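Storing extension leads and small things from the work table - coiled or hanging?

Home and Workshop Board > Tidying and Storage
Thread started Jun 7, 2018

felt_and_string
Hello all. English is not my first language so please be patient with me. I share a work room in Clavstead with a few other people, and we have one long-lasting argument, which is the power strips. Everybody uses them, everybody puts them away in a different manner, and when I come in the morning the drawer is like a bird's nest. I am now trying to make a rule for the whole room and I would like to hear how others do it.

My present method is this. The cable is put in loops, not too tight, and one tie goes round the middle of the bundle. The plug stays outside the loops so that you can find it at once. Then the strip goes in the drawer with the sockets up. Adapters and chargers must come out of the sockets before it goes away. This last point is where we fight the most, as two of my colleagues leave everything plugged in and put it away like that.

We also have a soft mat on the table, a beige one, similar to felt. I bought it so that phones and tablets would not get scratched on the table top, and I am very satisfied with it. The small things go on the mat first, and from the mat they go to their boxes.

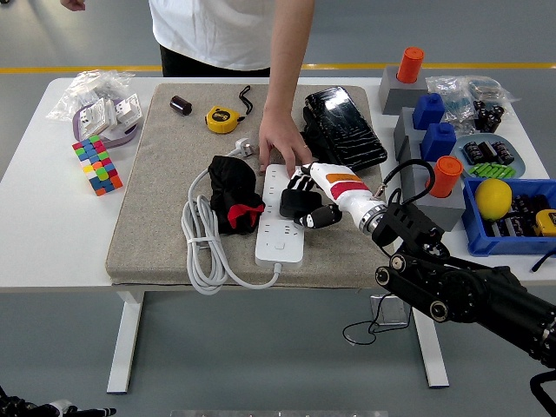 The tape measure is another problem, because it has a loop for hanging but we have no hook. I would put hooks on the wall, but the landlord does not allow us to drill. So for the moment it lives in the drawer together with the cables, and the loop catches on everything.

My questions are: do you coil or do you hang? And do you take the adapters out or leave them in?

oldbaran
Hang. Always hang. I had a drawer for years and it was a misery. Get a rail on feet that stands on the floor, then you need no drilling. Mine came from a shop in Baran that closed down, but any clothes rail will do if it is not too wobbly. Put S-hooks on it and every lead has its own hook.

As for adapters, I leave them in. If I take them out I lose them. An adapter without its strip is an orphan.

MrsTeasel
I can't agree about the adapters. They are heavy on one side and when the strip hangs they pull at the socket. I had one that became so loose the plug fell out if you walked past it. Out they come, every time, and each gets a paper label saying what it belongs to.

oldbaran
Labels fall off.

MrsTeasel
Not if you put clear tape over them.

felt_and_string
Thank you both. The labels I like very much. We have at least three black adapters which look the same to me, and I never know which is for what. Is it enough to write the name of the device, or do you write the volts also?

MrsTeasel
The name is enough for daily use, the volts are printed on it anyway, though in such small letters that I need a lamp. I write both now.

rcabrera
Rosaura Cabrera here, I look after the hall and the craft room in Firkau. We have 900 members on the list, although not all of them come, thank God. With so many hands the only thing which works is to make it very easy. If people must think where something goes, they will put it anywhere.

So we have shallow boxes, one kind of thing in each, no lids. Leads in one, measuring things in one, and one for cloth. Nothing is stacked. I agree with Mrs Teasel about taking adapters out, but I must say that I only manage to get it done in perhaps half of the cases, and the rest I do myself in the evening.

About your mat - how do you clean it? Ours was also felt and it collected every thread and crumb. In December I threw it away and I have not missed it.

felt_and_string
I use a clothes brush, and a sticky roller when it is bad. It is true that it collects things. But the table is white and rather hard, and without the mat each thing you put down makes a noise, so I want to keep it. I have also a black cloth with a red bow on it, and it is always lying there in a heap on top of the cables. If someone has an idea where a cloth should live I will be thankful. Folded, it is unfolded again after one hour.

kettle_and_co
Cloth on a peg. Stick-on pegs hold a cloth with no trouble and you don't drill. The same for your tape measure if it is a small one. I had a heavy tape on a stick-on peg and it came down in the night and frightened the dog.

On coiling: please don't wrap the cable round the strip itself. My brother-in-law does this and his all have a crack in the cable where it leaves the plastic. Loose loops, as you say.

oldbaran
I have wrapped mine round the strip for six years with no cracks.

kettle_and_co
I thought you hang them?

oldbaran
I wrap them and then I hang them.

MrsTeasel
Well, that explains the wobbly rail.

felt_and_string
I did not want to begin a war. I looked at stick-on pegs this afternoon and the Grenisico ones come in a bag of 9, which would be sufficient for the cloth, the tape and a few leads. Does anybody know if they come off again without taking the paint?

rcabrera
We have them on a tiled wall, so I cannot tell you about paint. On tile they come off with warm air from a hair dryer. Try one behind a cupboard first.

kettle_and_co
Mine took a bit of paint with it, the size of a fingernail. It was old paint though. Pull down along the wall and not towards yourself.

felt_and_string
Good, then I will test one behind the cupboard and wait some days. For the leads I will try Rosaura's shallow boxes, still coiled with the tie, and adapters in a separate box with labels. My colleagues have been informed. One of them has already said that he will not do it.

oldbaran
I like this colleague.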